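Equipment Review: Zonwood Reading Table, Dark Finish

Prepared for the Furnishings Register by Milagros Bustamante
Reviewed 6th January

The Zonwood reading table was placed in the second-floor study room in October and has been in daily use there ever since. This review covers assembly, stability, surface wear and suitability for shared study areas. It replaces the short note filed by Lejla Ionescu at the time of delivery.

Assembly

The table arrives in two cartons. Two members of staff completed assembly in 70 minutes, including unpacking. The printed guide is clear, although the step for fitting the cross rail comes after a step that makes the rail difficult to reach. Departments ordering this model are advised to fit the rail first. All bolts were supplied, along with a hex key of acceptable quality.

Stability

The table stands firmly on carpet. On the tiled floor of the corridor, where it was tested before installation, one foot required adjustment. The adjusters turn by hand and have held their position. Some movement can be felt when a reader leans heavily on a corner, but it does not disturb others seated at the table.

Surface

The top is wood with a dark finish. It does not glare under the ceiling lights, a frequent complaint with the white Komex desks in the same room. Pencil marks wipe away with a damp cloth. Ballpoint ink requires a mild cleaner. Fine scratches are visible at a low angle near the seats most often chosen by readers, and the supplier's care wax reduces them without removing them. Dust shows readily on the dark color, and the cleaning schedule was changed to account for this.
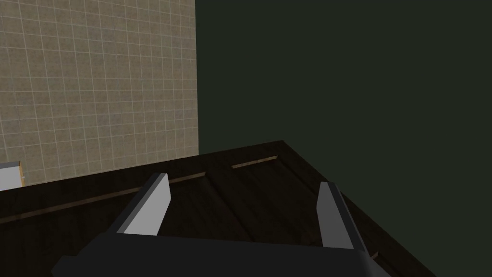
Comparison With Other Models

The Okach table was considered for the same room. It is lighter and easier to move, but its edges are square and several readers found them uncomfortable during long periods of writing. The Zonwood edge is slightly rounded. I-seul Son, who supervises the evening hours, preferred the Zonwood for this reason and also noted that chairs slide under it more easily.

Recommendation

The table is approved for study rooms and small meeting rooms. It is not recommended for craft or laboratory use, where the finish would wear quickly. Orders take 22 working days to arrive. Requests should be sent to Ľubica Hrnčiar in Purchasing, with the room number and the finish required.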